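Fold notes, bedroom, July

Started at 3 in the afternoon with the window side bright. I still don't believe the Sarnell folding sheet. It claims any knit comes out flat in 60 seconds if you square the body first and bring the sleeves in after. Whoever wrote that had a thin cotton sweater on a hard table. A ribbed turtleneck on a soft bedspread is another matter. The collar wants to bunch, and pulling on one part drags the rest along.

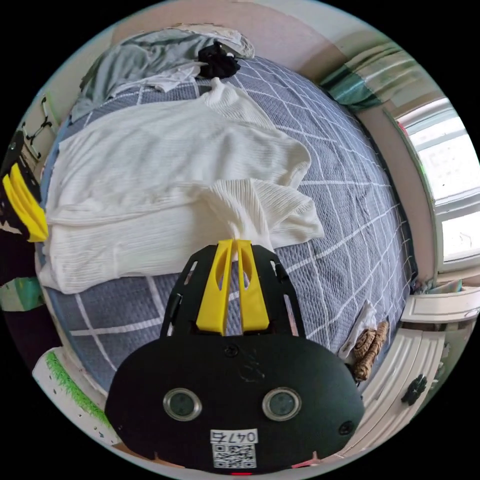 The Hina method (halves, then thirds) reads better on paper, but I have doubts about it for anything with a thick neck. Where is the collar supposed to go? Their drawing leaves it out. For now: collar down flat first, sleeves second, no timing.

Thin white pieces are worse. The sheet says "shake once and lay down." Once! Ruffled edges don't lie down because you asked them to.
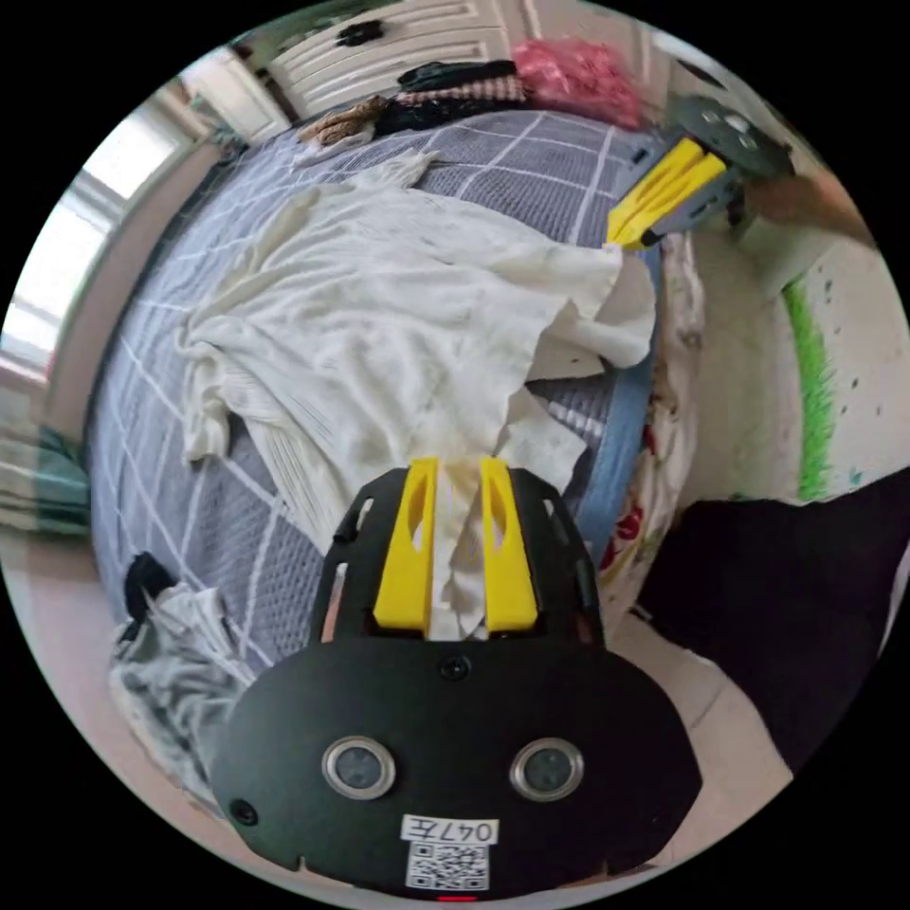
I'd sooner smooth from the middle outward and leave the edges for last. The grid on the bedspread might do as a guide for straight folds, though its lines move whenever the cover does, so I wouldn't lean on it.

To do: try the same two pieces on a table before anyone pays for the Fuvberg folding board. Ask what load the 254 on its box refers to. Dark clothes and stripes next.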